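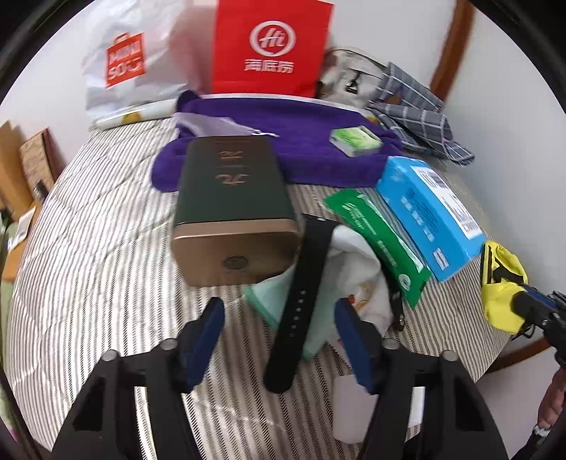
Uvden Folding Luggage Rack, Steel Frame
Made by Kullex
Item 42-6

Guest room equipment > Luggage racks > Folding

The Uvden is a folding rack that holds a suitcase at bed height. It is made for guest rooms, rentals and small hotels where there isn't space for a permanent bench. The frame is powder-coated steel tube. The straps are woven nylon, sewn in a loop at each end and held to the top rails with screws, so a worn strap can be changed without replacing the rack.

We have sold this rack since the first version came out. The current one has a wider foot and a thicker hinge pin than the old one. Straps fit both versions. Feet don't.

Details

Frame: steel tube, powder coated
Frame colors: black, gray, cream
Straps: woven nylon, black or tan
Straps per rack: 6
Feet: rubber caps, push-on
Assembly: none, ships folded
Sold as: single or carton of 2
Warranty: 7 years on the frame, 2 years on the straps

Choosing a version

The standard rack is open on all sides. It suits most rooms and takes the least space when folded. The rack with back has a raised rail along one side that keeps the lid of a suitcase from marking the wall. If your racks will stand against painted drywall, order the version with back. It costs more, but so does touching up paint.

The version with back does not fold completely flat. The rail adds to the depth, so measure your closet before ordering. If the closet is shallow, the standard rack with a pair of wall bumpers is a better choice. Bumpers are listed under accessories.

A lower shelf is available for either version. It clips onto the cross bars and is meant for shoes and light bags. It has to come off before the rack will fold, and for that reason we don't suggest it for rooms where housekeeping puts the rack away after each stay.

Setting up

Stand the rack on its feet with the straps facing up and pull the top rails apart until the straps are tight. Check that all of the rubber caps are touching the floor. Set the suitcase down flat, with its weight across both rails. Wheels should hang past the rail, or sit on the straps, and never rest on the rail itself. The coating will chip if hard wheels are rolled along it.

To fold, take everything off, hold one rail in each hand and bring them together. Keep your fingers clear of the hinge.

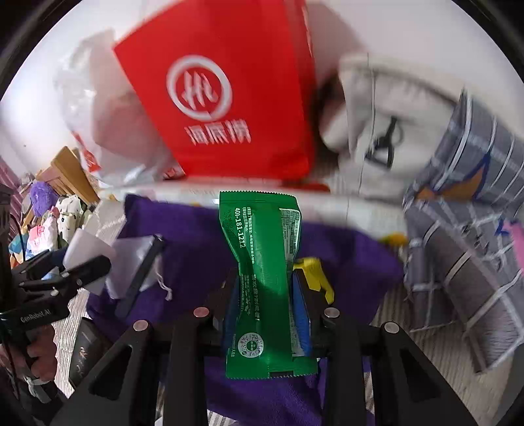
Guest Room Equipment, page 42

Care

Wipe the frame with a damp cloth and dry it. Mild dish soap is fine. Don't use scouring pads or anything with bleach in it on the coating. The straps can be brushed clean while they are on the rack, or taken off and washed by hand in cool water. Let them dry completely before you screw them back on. Machine drying shrinks them enough that the rack won't open all the way.

Check the strap screws every few months in a busy property. They loosen slowly with folding. A quarter turn with a Phillips screwdriver is enough. Overtightening will strip the insert.

Replacement parts

Strap set, 6 straps with screws, black or tan
Rubber feet, bag of 4, current version
Rubber feet, bag of 4, first version (while they last)
Hinge pin and washers, current version only
Lower shelf, clip-on
Wall bumpers, pair, clear

Related items

Flastitz wood luggage rack. Beech frame, same height as the Uvden, heavier to carry. Available with the tan strap only.
Ikeda bench. Fixed, upholstered top, for rooms with space at the foot of the bed.

Shipping

Single racks ship by parcel carrier. Orders of 7 cartons or more go by freight, and we will contact you to set a delivery time. The freight driver brings the order to the door only. If you need it carried upstairs, ask for a quote first. Cream frames are back in stock in December. Black and gray ship now.

Returns are accepted on unused racks in the original carton. Straps that have been removed from their bag can't be returned.

Questions

For bulk pricing and mixed-color cartons, write to Merike Eglītis in sales. For parts, or if you aren't sure which version you have, write to Arsen Kuzmenko and send a photo of the hinge. The first version has a round head on the pin. The current one has a hex head.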